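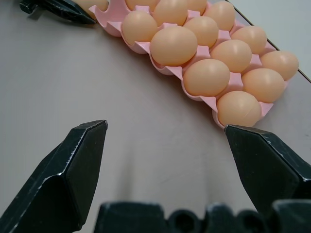

Vondisska Sevens Development Programme
Progress report to the Mivine Fund, covering the period to Dec 15, 2018

You asked for a plain account of where the money has gone and what it has bought. The short version is that the programme is running, the numbers look good, and I am less convinced by the numbers than the people who collected them.

Registration

We have 281 players on the books, against 201 when the grant began. That is the figure that will get quoted, so it needs a warning. A player counts as registered once a form has been signed, and a form can be signed at a school open day by a child who never picks up a ball again. I asked for attendance sheets from every venue. Varis sent a full set. Kassab sent sheets with gaps in them, and two of the school sites sent nothing at all. Until those arrive I would treat the rise as a rise in forms.

My own view, from standing on touchlines, is that the under-14s have grown and the under-18s have not. The older group still loses players to football as soon as the evenings get dark, and nothing in this programme has changed that yet.

Coaching

The plan was to put 13 new coaches through the first award. They have all been through it, which sounds like a target met. Passing a weekend course is a low bar, though, and several have not taken a session on their own. The mentoring that was supposed to follow has been patchy. At Varis it works well, mainly because the senior coach there was doing it before we paid for it. At Kassab it amounts to a phone call now and then.

I would not fund another round of first awards until the present lot have had a proper season of work. We were advised otherwise by the regional office, who like to see certificates. I have read their case and don't find much in it beyond the certificates.

Pitches and kit

The Kassab pitch was reseeded in the summer and is still poor at the southern end, where the water sits. The contractor says it needs time. He said the same in September. Two fixtures were moved to Varis at short notice and one was lost altogether, with the visiting side already on the coach.

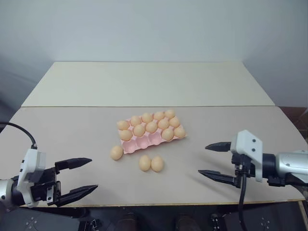 The drainage survey is now booked for February and the cost will come out of what was left in the travel line.

Balls, bibs and tackle shields were bought as planned and are in use. The GPS vests were not in the original bid, and I argued against them. They were added after a demonstration evening. They have been worn at two sessions since, the data has been looked at once, and as far as I can tell no player has been coached differently as a result. If there is any chance of sending them back, we should take it.

Competition

The senior side entered the autumn series and finished mid-table. They defend well for the first half and then run out of legs, which was true last year too. The strength and conditioning money was meant to deal with this. Attendance at those sessions has been decent – better than I expected – but I can't point to a match where it showed. The final day, against a side we would normally lose to heavily, finished level, and I have heard it called a turning point. They were missing half their backs.

The girls' squad is the part of this report I have fewest doubts about. They train twice a week, they turn up, and they asked for more fixtures before we offered any. They have had the smallest share of the grant so far.

Spending

We are within budget overall. Travel is under, partly because of the lost fixture. Pitch costs are over and will stay over. The vests account for most of what was marked as equipment contingency, so there is very little left if something breaks before the spring.

What I would ask for

Please hold the second payment for Kassab until the attendance sheets are complete. Please also let us move the unspent coaching money to the girls' squad, for fixtures and a minibus. The request form for that change is attached, along with the accounts and the sheets from Varis.

The next report will follow after the drainage survey, with its findings included whether or not they suit the contractor.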